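Setting up the two-arm table for an open day

These notes cover the pick-and-place table as run at the Hindanitz open day in June. The task is simple: the arm moves small toy items onto a plate while visitors watch.

Before the doors open

1. Wipe the work surface and let it dry. Smudges show up badly on dark grey.
2. Power up the controller and home the arm. Allow 60 seconds.
3. Load the Brurkora profile and limit the speed to 200 mm/s. The default of 500 is too fast for an audience.
4. Set the plate in the lower centre of the surface, with the toys further up, well apart.

Running the demonstration

Start with one item. Bring the open gripper down beside it, check the alignment, then move across and close. Lift clear before travelling to the plate – dragging marks the surface.

If a grasp fails, open the fingers, raise the arm and try again from above. Do not reach in to straighten the toy while the arm is live. If the controller shows fault 1522, press stop, home the arm and reload the profile.

Tươi Triệu keeps the printed checklist at the Flistberg desk.

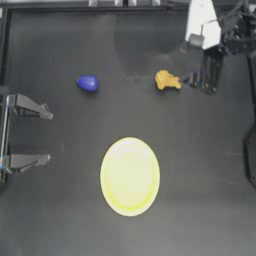 Gripper next to the tan toy, plate still empty.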